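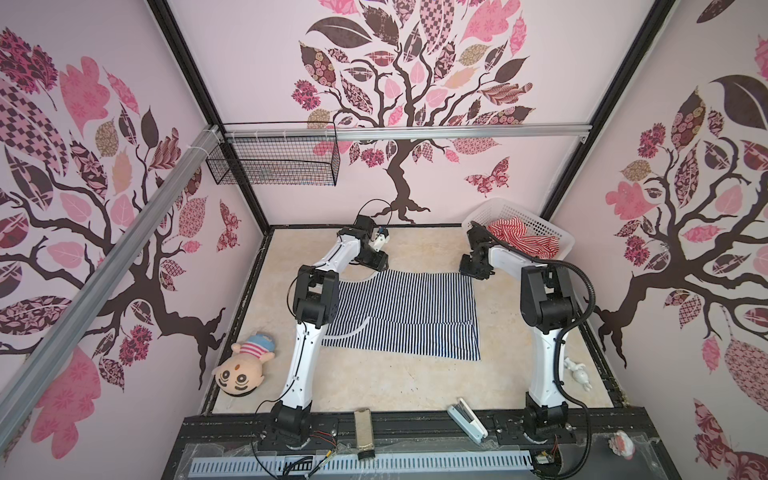
On the fault of 22nd August, and the changes made since

Readers of these notes will know that the folding cell at Bostimthorpe has run for the greater part of the year without serious incident. I am therefore obliged to record one. During a run of the folding routine, the right arm failed to stop when it met resistance, pulled the cloth taut between both grippers and held it there until I cut the power by hand. There was no injury. One seam was torn and one finger pad came off its mount.

The account below has been checked against the controller log by Lise Vachon, who was present and who keeps the maintenance record. Where her recollection and mine differ, I have followed the log.

What happened

The routine is a simple one. Each arm takes an upper corner of the garment, the two lift together, and the cloth is brought forward over itself and laid down. The arms are expected to share the load and to give way if the cloth is caught or is shorter than the planner believes. Giving way depends on a force limit held separately for each arm. On the left this limit was in place. On the right it had returned to the factory value after a firmware update, and the factory value is far too high for cloth.

The log shows the right arm passing our own limit and continuing to pull for 38 seconds. The left arm gave way as it should, reached the end of its permitted travel and then had nothing further to give. At that point the seam parted.

The stop button on the Bivano control box was pressed twice in that time and had no effect. I consider this the more serious of the two faults, and it is the one that has kept the cell out of service.

The stop circuit

The stop button does not cut the supply to the motors directly. It opens a relay, and the relay removes power from both arms. When Lise opened the box she found that the wire from the button to the relay had worked out of its screw terminal. The insulation had been stripped too short, and the terminal had been tightened onto plastic as much as onto copper. It had presumably made contact for months.

A broken wire in a stop circuit ought to stop the machine. Ours was wired the other way round, so that the loose wire left the machine running and the button dead. I wired it myself, in December, from a drawing I had not questioned. The drawing has been withdrawn.

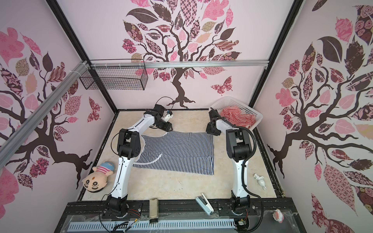 Both grippers at the upper corners of the striped garment.

What has been changed

The stop circuit has been rewired so that any break in it removes power. The button has been replaced with one carrying 2 separate contacts, each with its own wire, and the relay has been changed for a safety relay from Priedītis. All the ends are now fitted with ferrules.

The force limits are no longer trusted to survive an update. The start-up script reads them back from both arms and refuses to enable the motors if either differs from the value on file. Speed during the first lift has been reduced to 60 per cent of the former setting.

The routine also compares the two arms while they share a piece of cloth. If one is pulling noticeably harder than the other, both release. Lise proposed this some time ago and I put it off, which I regret.

Testing

Before the cell is returned to use, the stop will be pressed 100 times at different points in the routine and the result of each press written down. We shall also pull each wire in the circuit in turn, with the arms moving slowly and empty, and confirm that they lose power. The Nultau planner has been left as it was, as it played no part in the fault.

Until that work is complete, the cell is not to be run by one person alone. A second person must stand at the wall switch for as long as the motors are enabled, and must have no other task. Anyone who runs a similar pair of arms from the same drawing should check their own stop circuit before the next run, and may write to me for the corrected version.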